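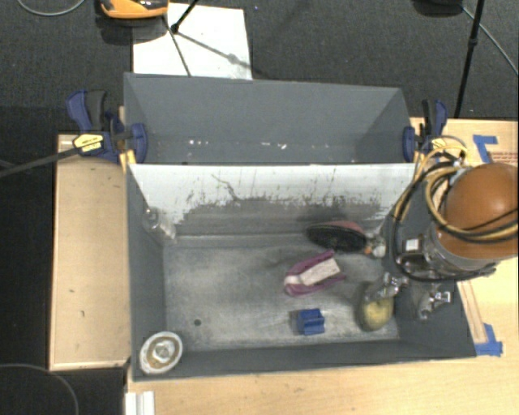

# Hurnotton 여행, 겨울 시즌 섬 노선 패키지 판매 개시

여행사 Hurnotton이 겨울 시즌을 대상으로 한 섬 지역 항공·숙박 결합 상품의 판매를 시작하였다. 이번 상품은 Dorlow 공항을 출발지로 하며, 섬 지역 관문인 Cleltside 공항까지의 왕복 항공권과 현지 숙박, 공항 왕복 차량을 하나의 요금으로 묶은 것이 특징이다. 운항은 제휴 항공사인 Hiebert 항공이 맡는다. 판매 대상 기간은 11월 출발편부터 이듬해 3월 귀국편까지이며, 예약은 Hurnotton 홈페이지와 전화 상담 창구, Dorlow 시내 영업점에서 동일한 조건으로 접수한다.

Hurnotton은 지난해 같은 기간 섬 노선을 주 단위 전세편 형태로만 취급하였다. 출발일이 고정되어 있어 여행 기간을 이레 또는 열나흘 가운데에서 골라야 했고, 귀국편 변경도 허용되지 않았다. 올해부터는 Hiebert 항공의 정기편 좌석을 배정받는 방식으로 전환함에 따라 고객이 최소 사흘에서 최대 3주까지 체류 기간을 직접 정할 수 있게 되었다. 회사 측은 전환 배경에 대하여 “체류 기간을 유연하게 정하고 싶다는 요청이 고객 의견 가운데 가장 큰 비중을 차지하였다”고 설명하였다.

## 운항 및 좌석

시즌 중 Dorlow와 Cleltside를 잇는 항공편은 총 352편이 편성된다. 출발편은 오전 9시대와 오후 2시대에 나뉘어 배치되며, 귀국편은 현지 시각으로 저녁에 출발하여 다음 날 이른 아침 Dorlow에 도착한다. 오전 출발편을 이용하는 고객은 현지 시각으로 당일 오후에 숙소에 도착할 수 있다. 오후 출발편의 경우 도착이 밤 시간대로 늦어지므로, 본섬 외의 숙소를 예약한 고객에게는 Cleltside 공항 인근 호텔 1박이 추가 요금 없이 제공된다. 이 숙박은 전체 체류 일수에 포함하여 계산한다.

일반석 좌석 간격은 종전 전세편과 같으며, 앞쪽 구역에 우등 일반석 36석이 별도로 마련된다. 우등 일반석 이용객에게는 우선 탑승과 추가 수하물 한 개가 적용된다. 기내식과 음료는 모든 좌석 등급에서 요금에 포함되고, 채식과 알레르기 대응식은 출발 이틀 전까지 신청하여야 한다. 좌석 지정은 예약 확정 후 홈페이지에서 할 수 있으며, 유아를 동반한 가족에게는 인접 좌석이 우선 배정된다.

위탁 수하물은 일반석 기준 한 개까지 무료이다. 잠수 장비, 서핑 보드, 골프 가방 등 대형 물품은 무료 허용량에 포함되지 않으며, 예약 단계에서 별도로 등록하여야 한다. 화물칸 여건에 따라 편당 등록 가능 수량이 제한되므로 해당 고객은 조기에 신청하는 것이 바람직하다. 공항에서 당일 등록하는 경우 탑재가 보장되지 않는다.

## 숙박 시설

상품에 포함되는 숙박 시설은 모두 63곳이다. 대형 리조트와 중소 규모 호텔, 취사가 가능한 임대형 숙소로 구성되며, 절반 이상이 본섬 서쪽 해안에 위치한다. 올해 처음 상품에 포함된 동쪽 해안의 숙소는 대체로 규모가 작고 해수욕장까지 도보로 이동하기 어려운 곳도 있어, 예약 화면에 해변까지의 이동 수단을 함께 표기하였다.

식사 조건은 숙박만 제공하는 형태, 조식 포함, 조식과 석식 포함, 전 일정 식사 포함 가운데 선택할 수 있다. 다만 임대형 숙소에는 숙박만 제공하는 형태만 적용된다. 체류 중 숙소를 한 차례 옮기는 분할 숙박도 가능하며, 이 경우 숙소 간 이동 차량이 요금에 포함된다. 두 번째 숙소가 부속 섬에 있을 때에는 정기 여객선 승선권이 차량을 대신하며, 기상 악화로 결항되면 당일 숙박은 Hurnotton이 본섬에서 대체 제공한다.

가족 고객을 위한 조건도 조정되었다. 만 12세 미만 어린이가 보호자 두 명과 한 객실을 이용하는 경우 어린이의 숙박 요금은 부과되지 않으며, 항공 요금과 공항세만 적용된다. 두 번째 어린이부터는 숙소별 규정에 따른다. 보호자 한 명이 동반하는 경우의 할인은 참여 숙소에 한하며, 예약 화면에서 ‘한 부모 가족’ 항목을 선택하면 해당 숙소만 표시된다.

## 조기 예약 혜택과 경품 행사

Hurnotton은 판매 개시를 기념하여 9월 말까지 예약을 확정하는 고객에게 조기 예약 혜택을 제공한다. 대상 고객은 공항 라운지 이용권 또는 현지 반나절 관광 가운데 하나를 선택할 수 있다. 반나절 관광은 옛 항구 구역 도보 탐방과 향신료 농장 방문의 두 가지 과정으로 운영되며, 출발 후에는 과정을 변경할 수 없다. 혜택은 객실당 한 차례 적용되고 현금으로 환급되지 않는다.

같은 기간 홈페이지 회원을 대상으로 한 경품 행사도 진행된다. 추첨을 통하여 여덟 쌍에게 이레 일정의 여행을 제공하며, 약 2000명에게는 다음 예약 시 사용할 수 있는 할인권을 발송한다. 참여를 원하는 회원은 행사 페이지에서 섬 지역에 관한 간단한 설문에 응답하면 된다. 예약 여부는 당첨과 관계가 없다. 당첨자는 10월 중 전자우편으로 개별 통지하며, 통지 후 14일 이내에 회신이 없으면 당첨이 취소되고 예비 순번의 회원에게 권리가 넘어간다. 여행 경품은 타인에게 양도할 수 없고 연말연시 성수기 출발편에는 사용할 수 없다.

## 변경 및 취소 규정

예약금은 총요금의 일정 비율로 책정되며 잔금은 출발 8주 전까지 납부하여야 한다. 잔금 납부 이전의 출발일 변경은 한 차례에 한하여 수수료 없이 가능하고, 변경에 따른 요금 차액은 고객이 부담한다. 잔금 납부 이후의 변경은 취소 후 재예약으로 처리된다. 조기 예약 혜택을 적용받은 고객이 출발일을 변경하더라도 같은 시즌 안에서 이동하는 경우에는 혜택이 유지된다.

항공편이 운항사 사정으로 취소되는 경우 고객은 대체편 이용과 전액 환불 가운데 하나를 선택할 수 있다. 출발 시각이 12시간 이상 변경되는 경우에도 같은 기준이 적용된다. 시각 변경 안내는 예약 시 등록한 휴대전화 번호와 전자우편으로 발송되므로, 연락처가 바뀐 고객은 홈페이지의 예약 관리 메뉴에서 정보를 수정하여야 한다. 여행자 보험은 상품에 포함되지 않으며, 예약 과정에서 별도로 가입하거나 개인이 가입한 보험의 증권 번호를 등록할 수 있다.

지난해 전세편 상품을 이용하고 적립금을 보유한 고객은 이번 상품의 잔금 결제에 적립금을 사용할 수 있다. 예약금 결제에는 사용할 수 없으며, 사용하지 않은 적립금의 유효 기간은 내년 3월 말까지 연장된다.

## 상담 창구 운영

전화 상담 창구는 판매 개시와 함께 운영 시간을 오전 8시부터 오후 9시까지로 연장한다. Dorlow 시내 영업점은 종전과 같이 오후 6시까지 문을 열며, 10명 이상의 단체 예약은 영업점과 전화로만 접수한다. 휠체어 이용객 등 이동 지원이 필요한 고객은 예약 시 지원 내용을 함께 신청하여야 하고, 객실 구조와 차량 종류에 대한 확인 결과는 영업일 기준 사흘 이내에 통보된다.

내년 여름 시즌 상품의 출발 공항과 운항 일정은 12월에 발표될 예정이다.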